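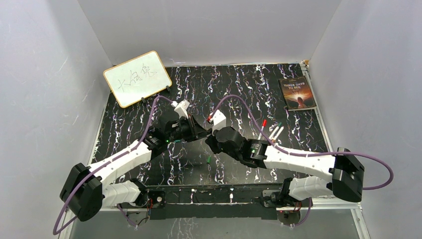 Re: [jarkdale-list] Drotemov reissue, vinyl vs. CD running order

Date: 1/17/03

On the list, a subscriber wrote:

> Has anyone got both versions of the Drotemov reissue yet? I have the CD
> and a friend has the LP, and the songs are in a different order. Side two
> of his opens with the long instrumental, and on mine it's the next to last
> track. He also says there's a count-in before "Ferry Road" that I can't
> hear on mine at all.
>
> Is one of these a mistake? And is the LP worth buying if you already own
> the CD? I never had the original so I've got nothing to compare it to.
>
> Also, does anybody know if the Belkadi single is going to be added to
> anything? I've given up on finding a clean copy.

I have both, plus the original pressing, so I sat down with all three last weekend.

The LP has the right order, if by right you mean the order on the first release. The instrumental always opened side two. When Staltell put the album out on CD the first time, they moved it toward the end, and the new CD follows that old CD and not the record. The back cover of the new CD lists the songs in the order they play, so I don't think it's a mistake at the plant. Somebody worked from the CD master.

The count-in is on the original LP and on the new LP. It's four stick clicks and a voice saying something I have never been able to make out. The old CD faded up after it. The new CD does the same, although the fade is shorter and on headphones you can catch the tail end of the last click.

Other differences, going by ear and by the clock on my player:

"Ferry Road" runs a few seconds longer on the LP even if you leave off the count-in. The ending is allowed to ring out. On CD it goes straight into the next song.

"Paper Coat" has the organ higher on the new CD than on either record. I don't believe it's a new mix. It sounds to me like the top end was brought up on everything, and the organ is what you notice. The cymbals on "Tenant" are brighter too, and I find them a little hard to take at volume.

"Long Way to the Depot" is the same on all three as far as I can tell.

The speed of side one on my original is slightly fast compared with both reissues. That could be my copy or my turntable. If anyone else has a first pressing, please check "Tenant" against the CD and tell me if the pitch matches.

As for whether to buy the LP – I would, if you have something decent to play it on. The pressing is quiet apart from a patch of light ticking near the start of side two on mine. The sleeve is printed on heavier stock than the original and the colors are a bit darker. The lyric insert is there. The small band photo that used to be on the label is gone and there is plain type in its place. My copy is number 1212, stamped on the back in the lower corner. I don't know how many were made. The sticker on the shrink wrap only says limited.

The CD has the two extra tracks and the LP doesn't. One is the radio session version of "Paper Coat" that has been going around on tape for years, in better sound than any tape I've had. The other is a demo of "Tenant" with just guitar and voice. It stops before the last verse. I've played it twice and probably won't again, but other people on the list will want it.

On the Belkadi single: I wrote to Staltell in October and got a short reply. They said they have the A-side and are missing the tape for the B-side, and that they would think about a disc transfer if a good enough copy turned up. So if anybody here has one in clean shape and is willing to lend it, write to them. The catalog number is 104 and there is also a promo version with a white label. The promo has a different edit of the A-side, shorter by a chorus, so say which one you have. I saw a stock copy go for $30 last year with writing on the label. I thought that was fair and should have bid.

The live tape from the Jarkdale show is still open for trades. I have one clean copy of the first set and a rougher one of the second, with a dropout in the middle of "Long Way to the Depot". Blanks and postage are fine, or send me something I don't have. My list is unchanged since the last time I posted it. Please write off list for that so it doesn't clutter up the digest.

One correction to my earlier post on the singles – I gave the German sleeve as a gatefold. It's a regular picture sleeve. I was thinking of the EP.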